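Laying a Table for People in a Hurry
Project report, second-year Furniture and Interiors, Toltside

1. What we were asked to do

The brief was to look at one everyday eating surface and suggest how it might be better. Other groups picked a pub garden and a hospital canteen. We got the snack tables in the Flulitz building, which are white, and which most people on our course have eaten crisps off without a second thought. We had 18 working days and a budget that covered tape.

Our question was a small one. If you put one plate and one piece of food on a plain white table, where should the plate go? Kwok's handbook on table settings, the only one the library had, gives this half a page and then moves on to napkins for a whole chapter.

2. The tables

There are two, both white and both rectangular, pushed near each other at a slight angle. They are not the same height. The gap between them is the sort of thing you notice only after you have slid something across it — we lost a good pencil that way in the first week. We decided early on to treat the higher table as the eating surface and leave the other one alone.

The top is matt and off-white, with faint greyish marks that we scrubbed at for most of a Wednesday. They are part of the table now. Matt turned out to be a good thing to have, as there was very little glare to work around, and shadows show up on it softly but clearly.

3. The plate and the food

We used one round blue plate with a shallow rim. We had a white one too, but it disappeared against the table and people kept putting their elbows on it. Blue on white can be found from across the room, even by someone looking at their phone.

For food we used an orange, lumpy, slightly see-through thing which half the group calls the jelly and the other half refuses to call anything. Real food was tried for one afternoon and eaten.
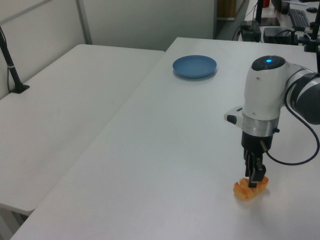
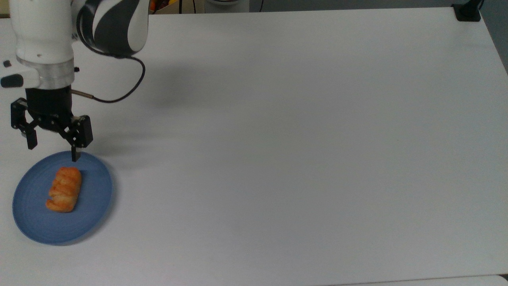
Text and table marking: the author, for the Clivville studio group

4. What we tried

The plate went in three places: at the far edge of the table, in the middle, and near a corner. The orange piece started somewhere else on the table each time, and we asked people where they would want the plate to be.

The far edge looks best. It leaves a great sweep of clear white in front of you and makes the whole thing feel like a restaurant that charges 25 pounds for soup. It is also a long reach, and several people said they would simply eat off the table.

The middle was the most popular and the least interesting. Everybody could get at it, and then there was no room for a book, a laptop or a second person.

The corner split the room. Left-handed people liked the left corner, right-handed people said it was fine in the voice people use for things that are not fine. It did leave the most usable table, though, and it is what I would choose if I lived alone.

5. What we would change

We would mark a faint ring on the tabletop a short reach in from the front, slightly off centre, as a hint for where the plate belongs. We tested this with masking tape and people obeyed it at once, which was a bit alarming. We would also bring the two tables to the same height, or else move them properly apart. At the moment they look like neighbours who have fallen out.

6. Problems

The report was meant to be 3,000 words and this is not. Our first set of sketches was drawn to the wrong scale and had to be redone. We also never agreed how big a snack is, so the ring may be too close for a sandwich.

Tape samples and the corrected sketches are in the drawer under the plan chest, in the folder marked SNACK.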